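Plavia Unroll: normals flip on one-sided surfaces
Last updated: December

Status: solved (mostly!)

Opening this because I've been going around in circles, quite literally, and maybe my notes will save somebody a weekend. I'm working on the canopy for the Lellska bus shelter, a big twisted band that people can walk under, basically a Möbius strip that's been stretched out until it fits the site. I model it in Orkent and send it through the Plavia unroller to get flat panels for cutting. There are 108 panels in all, split over 24 strips, and one strip always comes back garbage.

What I get

Everything looks great until I hit Thicken. Then 23 strips get their 30 mm pushed upward, like I asked, and the last one gets it pushed down, so there's a nasty step where it meets strip 1. The unroller then mirrors the panels in that strip and all the bolt holes land on the wrong edge. No warning, no red text, just a cheerful "done." 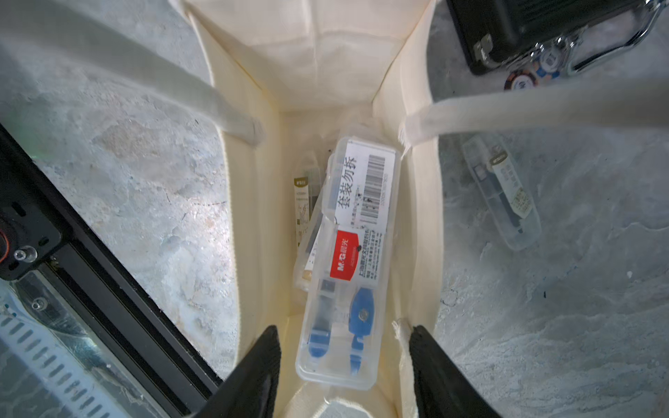 My first guess was a bad join between the strips, so I exploded the whole band and joined it again by hand (twice, with coffee). Same result. Then I started thinking about where the seams really sit. With an ordinary open shape you can always tell inside from outside. Take the cream canvas tote: you look down into it, there are stitched seams along the vertical edges, and whichever side of a seam you're on, the inside is still the inside. You could wrinkle the walls all you like and that wouldn't change. My band hasn't got that. Follow the top face along once and you come back on the bottom face, so the software has to flip somewhere, and it picks the last strip it touches.

Things I tried, in order

1. Unify Normals. It runs, says it worked, and moves the flip to a different strip. Kind of funny the first time.

2. Reversing strip 24 by hand. This fixes the join with strip 1 and breaks the join with strip 23. Of course it does!

3. Rebuilding the band with a full twist in place of the half twist. This one thickens perfectly, because a full twist gives you two proper sides again, but it's a different building and the client liked the first one. 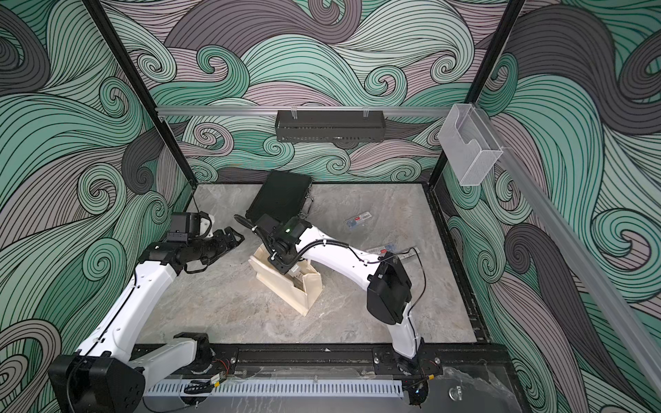 4. Turning the tolerance way down. No change except that the file took forever to open. I put it back where it was.

5. Offsetting both ways, 15 mm up and 15 mm down, so it doesn't matter which way a normal points. Now we're talking! The step disappeared completely and the band closed up. I should have tried this before the coffee.

The bolt holes were still mirrored on that one strip, though, so I wrote to support around 4 p.m. and attached the file.
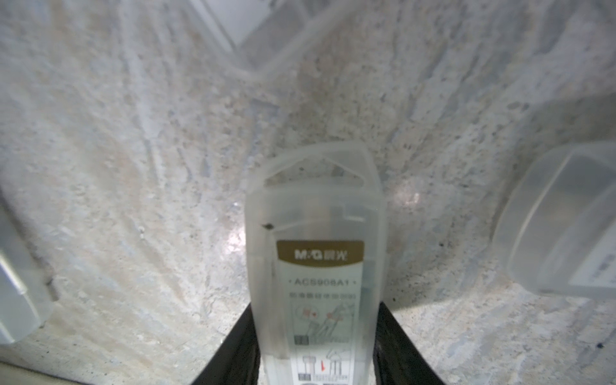 Reply from support, and what fixed the holes

Oi-ling Wei got back to me the same evening (thank you!!). She said the unroller decides which way is up one strip at a time, and there's no setting that will make it agree with itself all the way around a one-sided surface. Her suggestion was to stop treating the band as closed. So:

- Cut the band at one joint and save it as an open ribbon. An open ribbon has two sides, so everything behaves.
- Thicken both ways from the middle, same as step 5.
- Unroll, and label the panels before doing anything else.
- At the cut, match the end holes by hand with one end turned over. I had 7 holes to move and it took maybe ten minutes.
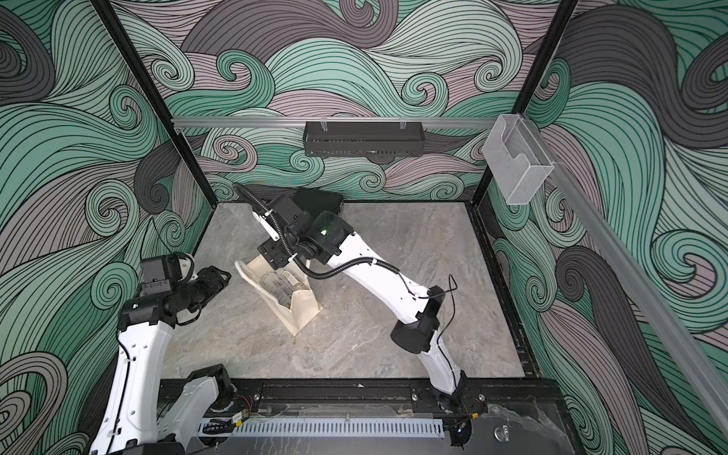
Two robot arms, gray marble-look floor, wave pattern on the walls.

I ran the whole set again after that and checked the cut joint with a paper model taped together on my desk. Holes line up, labels read the right way, no step. The one thing still bugging me is that the labels near the cut print on the opposite face from their neighbors, so I've added a note for the shop to read the arrow and ignore the text side.

Feature request while I'm here: please could Thicken pop up a message when it meets a surface it can't orient? Even a tiny one. Leaving the ticket open for that part.

Contact support | © Plavia | Back to top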